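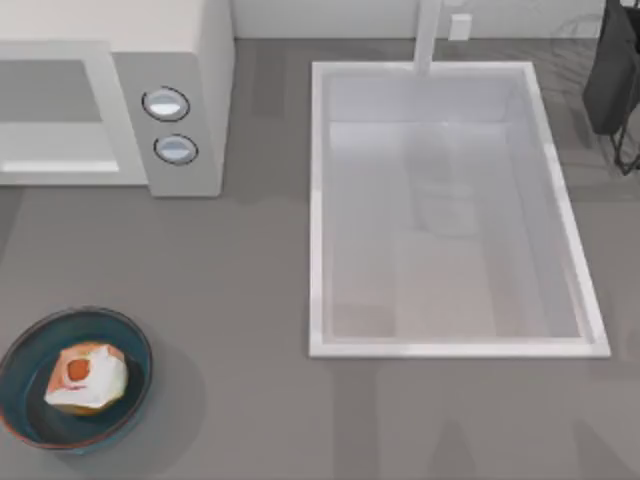

Home | Browse | Unresolved | Members | Log in

Filed under: Cell setup > Simulation > Dual-arm

Overhead camera: both arms missing from view after reset

I look after the simulated twin of our dual-arm kitchen cell at Dundgate. The layout is a gray counter with the microwave upper left, the sink to the right of it and the bowl in the lower left corner. After I raised the overhead camera to 947 mm above the counter, the first view after each reset has no arm and no finger in it. The joint states read normal and both grippers answer. At 900 mm I had fingertips along the bottom edge. I changed nothing else on purpose, but the scene file was merged with the Tinitstead branch in May. Is this the camera or the home pose?
– Yannick Le Goff

Home pose, most likely. Raising a camera with a fixed field of view widens the coverage, so arms that were visible at 900 should still be visible at 947. Check three things in this order:

Print the joint targets the reset routine sends, and compare them with the values in your own scene file. The Tinitstead branch parks both arms further back, behind the near edge of the counter.

Check the visual layer on the arm meshes. If they have been moved to a layer the overhead camera does not render, the joint states will still look fine.

Step the simulation 100 steps after reset before you grab the image. If the arms come in, they were only starting from a retracted pose.

The soft vertical bands on the counter at lower right, below the sink, could be shadows of something outside the view. I would not rely on that – switch the arm meshes off and see if the bands go. If they do, the meshes are being drawn and you can skip the layer check.

Once the pose is right, redo the camera extrinsics. The old ones belong to the 900 mm mount.
– Maxence Roussel

had the same on the Kamata scene. deleted the cached home file and restarted, arms came back. didn't look into why
– clultlow_668

Contact | Forum rules | Back to top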